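Two-arm teleop: microphones onto stands, the clip step keeps failing in my demos

I'm recording demos on a two-arm leader/follower setup. The task is putting four microphones on four stands. One arm steadies the stand, the other brings the mic to the holder. I have 50 recorded and threw out 19, nearly all at the clip. The mic goes in crooked or the stand tips. Should I slow down, or change how I hold the stand? Also, do I keep the ones where I needed a second try?
Jalside

Answer 1

Slow down. And clean your leader arms, mine got sticky after a month and I blamed myself for it.
Iko

Answer 2

I ran the same kind of task last September and recorded 188 demos before I liked the result.

Hold the stand by the pole, low down, with the fingers on either side before you close. Get it still, then bring the mic in. If both arms move at once you are correcting two things through two wrist views and you will lose one of them. For a clip, line the handle up with the opening first and push second. Treat the ring type shock mounts as a separate skill and practice them alone.

Wrist views and overhead views from a session:

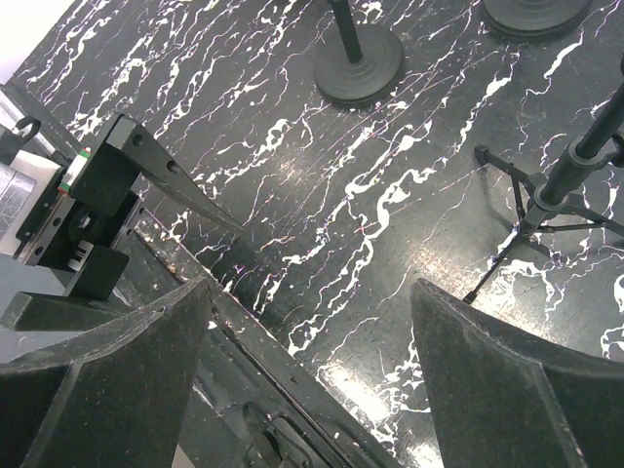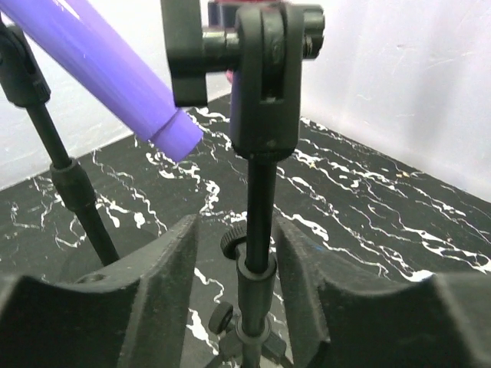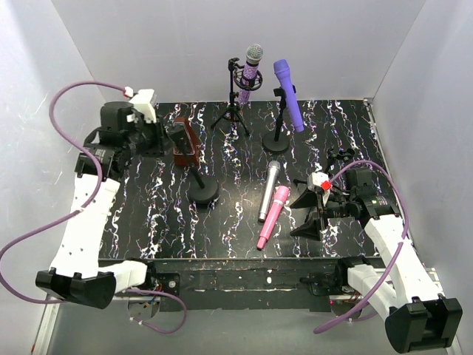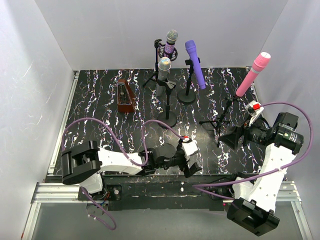 Keep the second tries if the recovery is clean, meaning you back off, line up again and finish. Throw out anything where you paused to think for several seconds, because the policy learns the pause too. I also dropped every demo where I swapped which arm held the stand halfway through. Pick one and stick with it for each stand position.

Move the stands between demos. I shifted them every 20 or so at first and that was too rare, so now I do it every time.
Jessie Baird

Comment from Jalside: Thanks. I was grabbing near the top of the pole. Will try lower tonight.

Answer 3

Can't you just script the stand arm and only teleop the other one? Never tried it with mics though.
Dhillon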